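Zekmont has released version 2 of Taltach, its task planning software for mobile robots that work in homes and small offices. The update went out to existing users on 2025-01-06 and changes how a robot decides where to stop its base, how it keeps track of doors and drawers, and what it does when a grasp goes wrong.

The company makes no robots of its own. Taltach runs on a computer on board the robot, takes in camera images and joint readings, and sends motion goals to whatever controller the manufacturer supplies. The first version treated driving and reaching as separate steps. A robot would roll up to a set point in front of a piece of furniture, stop, and only then work out whether its arm could reach.

That caused trouble with refrigerators, according to Nilmini Roy, who leads the planning group. A pulled-out drawer takes up floor space the robot may have been counting on, and it sits low enough that many arms have to fold awkwardly to get over the front panel.

"We would get a perfectly good plan to the handle and then no plan at all to the inside of the drawer," Roy said. "The robot had to back up and start over, and sometimes it did that four or five times."

In the new version, the planner looks at the whole chain before the base moves. It picks a parking spot from which the arm can hold an object over the open drawer and also lower it, and it drops any spot where the arm would cross the drawer front on the way. If no single spot works, the software plans a short base move with the object in the gripper. 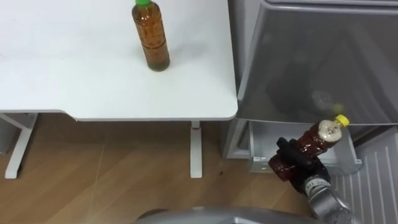 *A gripper holds a yellow-capped bottle over a white bin in an open freezer drawer. A second bottle, with a green cap, stands on the table.*

The other large change is in perception. Taltach now keeps a small record for each object it has seen, with a position, a rough shape and a score for how sure it is. Clear plastic has been a weak point, as depth cameras often see straight through it and return the wall or the shelf behind. The new release fits a shape to the outline in the color image and leans on the depth reading only where the two agree.

Objects that look nearly the same are kept apart by small color regions such as caps and labels. Araba Ansah, who wrote most of the tracking code, said the record stays with an object after it is picked up, so the software doesn't confuse the one in the hand with one still on the table. It also ignores reflections on glossy doors, which the old version would now and then list as extra objects.

The team ran 650 trials of pick, carry and place tasks while preparing the release. Zekmont has not published a success rate. Roy said the logs will be shared in July, after the group has finished labeling the failures by cause – perception, planning, grasp or plain hardware faults.

Not everything made it in. The software still can't judge how full a container is, so it asks for a fixed clearance above the bin and gives up if the arm can't meet it. Closing a drawer is handled by a scripted motion that must be set up for each model of refrigerator. Support for soft packaging has been put off to a later release.

Dinesh Abeysekara, an engineer at the integration firm Nanivow, has been using a test build for two months. He said the base placement alone was worth the upgrade, though the first plan in a new room is slow.

"It thinks for a while before it does anything," Abeysekara said. "After that it's fine. I'd like a progress bar."

Zekmont says the wait comes from building the reach map, which is saved and reused as long as the furniture stays put. Moving a table triggers a partial rebuild.

Version 2 is free for current license holders. Setup files from the first version can be converted with a command line tool that ships with the update, but custom grasp scripts need to be edited by hand – the field names for gripper width and approach angle have changed. A list of the new names is in the release notes.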